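2025년 10월 2일

아침에 출근해서 제일 먼저 한 일은 어제의 나를 원망하는 것이었다. 그리퍼 비교 시험을 이번 주 안에 끝내겠다고 회의에서 말한 사람이 나다. 회의록에도 그렇게 적혀 있다. 내가 적었다.

비교 대상은 셋이다. 원래 쓰던 Jorko 핑거, 새로 받은 Hapeta 핑거, 그리고 Declan이 어디선가 구해 와서 "한번 써 보라"고 두고 간 Dukine 패드. Declan Ormsby는 우리 쪽 기술 자문인데, 뭔가를 두고 가는 데에는 소질이 있고 그걸 어떻게 쓰는지 적어 두는 데에는 소질이 없다. Dukine 상자 안에는 나사 네 개와 포르투갈어 설명서가 들어 있었다. 그중 나사 하나는 규격이 달랐다.

오전은 캘리브레이션으로 날렸다. 핑거를 바꾸면 끝점 위치가 달라지니 당연히 다시 잡아야 하는데, Surkimlow 컨트롤러는 설정을 저장했다고 친절하게 알려 준 다음 재부팅하면 깨끗이 잊는다. 세 번째 재부팅쯤부터는 나도 값을 외웠다. 컨트롤러보다 내 기억력이 좋다는 사실을 성과로 보고할 수 있을지 잠시 고민했다.

점심은 김밥. 먹으면서 로그를 봤다. 김밥을 먹으면서 볼 만한 로그는 아니었다. 8월에 이 과제를 시작한 뒤로 쌓인 집기 시도가 2,576번인데, 그중 실패 원인이 '기타'로 분류된 것이 제일 많다. '기타'라는 항목을 만든 사람을 찾고 싶었으나 찾지 않아도 누군지 안다. 실패 이유를 고르기 귀찮을 때마다 그걸 눌렀던 기억이 난다.

오후부터 옷감 시험에 들어갔다. 단단한 물체는 셋 다 잘 잡는다. 나무 블록이나 플라스틱 컵을 못 잡는 그리퍼는 애초에 우리 손까지 오지도 않는다. 문제는 늘 천이다. 천은 닿으면 도망가고, 세게 누르면 테이블이 대신 잡힌다. 올해 들어 테이블을 집으려고 시도한 로봇을 본 횟수는 따로 세지 않았다. 정신 건강을 위해서다.

왼팔 조건을 먼저 정했다. 접어 둔 티셔츠의 오른쪽 끝을 물고, 오른팔은 벌린 채로 옷 왼쪽에서 기다리는 순서. 말로 쓰면 한 줄인데 파라미터로 쓰면 42개다. 그중 절반은 무슨 뜻인지 안다.

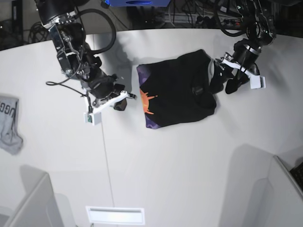

사진=필자

검은 티셔츠를 쓰기로 한 건 일부러 어려운 조건을 넣자는 의도였다. 깊이 카메라가 검은 천을 싫어해서 주름 있는 쪽은 값이 숭숭 빈다. 왼쪽 가장자리에 보라색 얼룩무늬랑 주황색으로 튄 듯한 프린트가 조금 나와 있는데, 인식 쪽은 그 주황색을 무척 좋아한다. 옷을 찾으라고 하면 옷은 안 찾고 주황색을 찾는다. 취향이 확실한 알고리즘이다.

왼쪽 그리퍼가 물고 있는 데를 가까이 들여다보면 안쪽의 밝은 회색이 살짝 올라와 있다. 나는 이게 꽤 마음에 들었다. 끝만 간신히 꼬집는 것보다는 이렇게 천이 조금 뭉쳐 올라온 상태가 낫다. 물론 너무 많이 물면 나중에 펼칠 때 겹친 채로 끌려가서 또 고생이다. 적당히 물어야 한다. 문제는 '적당히'라는 파라미터가 없다는 점이다. 42개나 있는데.

테이블 왼쪽 끝에는 UGG라고 크게 찍힌 회색 옷도 구겨진 채 걸쳐 있다. 다음 차례는 회색으로 하기로 했다. 밝은 옷은 깊이 값이 얌전하게 나올 테니 그리퍼 탓과 카메라 탓을 좀 나눠 볼 수 있을 것이다. 지금까지는 안 되면 일단 카메라 탓을 했고, 카메라 담당은 일단 그리퍼 탓을 했다. 이 체제는 몇 달 동안 평화롭게 유지되었다.

핑거별로 느낀 점을 까먹기 전에 적어 둔다. 보고서에는 이렇게 쓸 수 없으니까 여기에라도.

Jorko. 무던하다. 오래 써서 정이 들었고, 정이 든 만큼 단점도 다 안다. 얇은 천에서 끝이 미끄러지는데 그 미끄러지는 방식이 일정하다. 일정하게 못하는 장비는 보정이 된다. 51번 시켜서 26번 성공. 동전을 던지는 것보다 조금 낫다고 하면 표본이 작다고 혼날 것이다.

Hapeta. 끝이 얇아서 천 밑으로 잘 파고든다. 오늘 성적은 제일 좋았다. 다만 닫힐 때 소리가 난다. 딱, 하고. 성능과는 아무 관계가 없는데 한 시간쯤 들으면 사람이 조금 상한다. 가격표는 내일 다시 보기로 했다. 오늘 봤더니 나머지 일을 하기 싫어졌다.

Dukine. 패드가 말랑해서 기대했다. 잘 잡는다. 너무 잘 잡아서 안 놓는다. 벌리라고 명령하면 벌리기는 벌리는데 천이 한쪽 패드에 붙어서 따라온다. 팔이 홈 위치로 돌아가면서 셔츠를 깃발처럼 들고 가는 걸 두 번 봤다. Declan에게 메시지로 물었더니 "패드를 닦아 봤어?"라는 답이 왔다. 닦았다. 더 잘 붙는다. 그렇게 보냈더니 엄지손가락 하나가 돌아왔다.

네 시쯤에는 케이블과 싸웠다. 오른팔 위쪽 관절에서 나오는 검은 케이블이 크게 한 바퀴 돌아 손목으로 내려오는데, 손목을 많이 비트는 자세에서는 그 고리가 당겨진다. 여유를 더 주면 이번에는 늘어져서 카메라 앞을 지나간다. 짧으면 당기고 길면 가린다. 케이블 타이를 세 군데 묶었다가 두 군데를 잘랐다. 옆으로 늘어진 가는 선도 하나 있는데 그건 건드리지 않았다. 예전에 저런 걸 정리하겠다고 나섰다가 오후 하나를 통째로 잃은 적이 있다. 돌아가는 동안은 존중하기로 한다.

테이블 뒤쪽 배선은 더 할 말이 없다. 지난 분기에 '배선 정리'라는 업무 카드를 만들었고, 그 카드는 그 뒤로 누구의 손도 타지 않은 채 보드 맨 아래에서 나이를 먹고 있다. 오늘 제목을 '배선 정리(진짜)'로 바꿨다. 이 정도면 진척이다.

컨트롤러 얘기를 하나 더 적는다. Surkimlow의 힘 제한 값은 화면에는 뉴턴이라고 나오는데 넣어 보면 아무래도 뉴턴이 아니다. 두 배로 올려도 두 배로 세지지 않고, 어느 선을 넘으면 갑자기 성격이 바뀐다. 저울을 대고 재 봤더니 그래프가 계단처럼 나왔다. 지원팀에 그래프를 첨부해서 문의를 넣었다. 자동 답장에는 보통 빨리 답한다고 적혀 있었다. 지난번 문의의 자동 답장에도 같은 말이 있었고, 그 문의는 아직 열려 있다.

저녁 전에 팀장님이 지나가다 "그래서 뭐가 제일 좋아?"라고 물었다. 조건에 따라 다르다고 대답했다. 맞는 말인데 말하는 순간 내가 싫어졌다. 팀장님은 고개를 끄덕이더니 12월까지 하나로 정하자고 했다. 지금 마음으로는 Hapeta다. 소리만 참으면. 아니면 핑거 끝에 뭘 조금 붙여 보든가. Dukine 패드를 얇게 잘라서 Hapeta 끝에 붙이면 어떨까 하는 생각을 퇴근길 버스에서 했는데, 이런 생각이 들 때는 보통 자야 한다.

내일 할 일. 회색 옷으로 같은 순서 반복. 조명은 손대지 말 것. 지난번에 조명을 같이 바꾸는 바람에 무엇이 무엇 때문인지 영영 모르게 된 데이터가 한 폴더 있다. 폴더 이름은 '최종2'다. 실패 분류에서 '기타'를 없애고 '미끄러짐', '겹쳐 물림', '안 놓음'을 넣을 것. '테이블을 집음'도 넣을지 생각해 볼 것. Dukine 상자에 들어 있던 규격 다른 나사는 어디에 쓰는 건지 Declan에게 물어볼 것. 포르투갈어 설명서도 번역기에 돌려 봐야 한다. 아까 첫 장만 돌려 봤더니 "손가락을 축하합니다"라고 나왔다.

집에 와서 빨래를 갰다. 티셔츠 한 장 개는 데 몇 초도 안 걸렸다. 접다가 나도 모르게 오른쪽 끝부터 집었고, 조금 뭉치게 물었고, 펴서 다시 집었다. 양말은 짝이 안 맞아서 의자 위에 그냥 두었다. 분류는 기타.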